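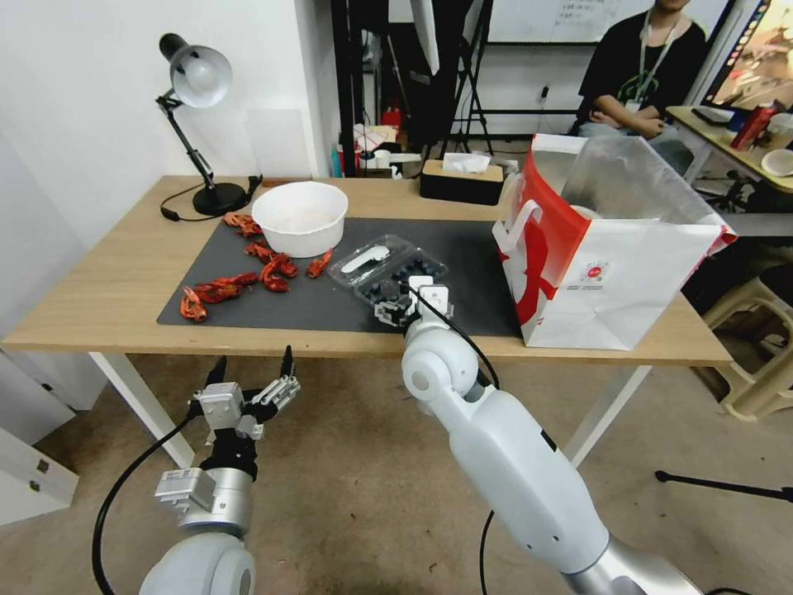 REVIEWS > Robot Arms & Grippers

Tellow Skavar two-arm kit: a long look at a patient machine

Print this page | E-mail this review

I have been looking forward to writing this one. The Skavar is Tellow's kit for small labs and well-equipped hobby rooms, and you get 2 arms, a two-finger parallel gripper, a multi-fingered hand, all the cabling, and a license for the Werasar control software. We had ours for nine weeks, which was long enough to get fond of it and also long enough to get cross with it now and then.

Setting up took most of an afternoon. The printed guide is friendly and the bolts come in labeled bags (bless whoever thought of that!), but the section on the wrist connectors needs another page. I went wrong there, started over, and had everything moving by suppertime. Do think about your cables early. They run along the outside of the arms, and I would have liked a few more clips in the box.

Now, the gripper. I will admit I am partial to a plain parallel gripper, and this is a very nice one. We gave it groceries, mostly, because groceries are what people ask me about. A clear clamshell of the sort blueberries come in is a harder job than it sounds - the plastic gives, and the lid likes to pop if you squeeze too near the edge. At the factory force setting we popped a few. Turned down to 3 on the Werasar slider, the gripper took the box by its front edge and slid it along the mat as gently as you please, and after that I stopped hovering with a dustpan.

Crawfish shells were the other big test, and here I have to be a little less generous. They are curled and glossy, no two lie the same way, and the thin legs catch on everything. Around 40 tries in, the gripper was still dropping the smaller claws on the way to the bowl. The larger tail pieces went much better. I had expected the hand to shine at this, and it does pick up odd shapes that the gripper can't, but it is slow to close and wants careful tuning for each new thing you put in front of it.

A black mat on the table helped a good deal, by the way. On bare light wood our tracking wandered, and pale objects were the worst. Tellow doesn't include a mat, so put one on your list. A desk lamp you can swivel is handy too, as the shinier shells gave us trouble whenever the light came straight down.

Werasar itself is pleasant to use. Recording a motion and playing it back takes a couple of clicks, and the newer Nair add-on lets you run both arms from one timeline. Nair costs extra, and it crashed on us twice in October, though we lost no work either time.

Would I buy the Skavar? For a teaching lab, yes, gladly, and I'd order the gripper version first and leave the hand for next year's budget. If your work is all small, slippery odds and ends, ask Tellow for a loan unit and bring your own shells.

Print this page | E-mail this review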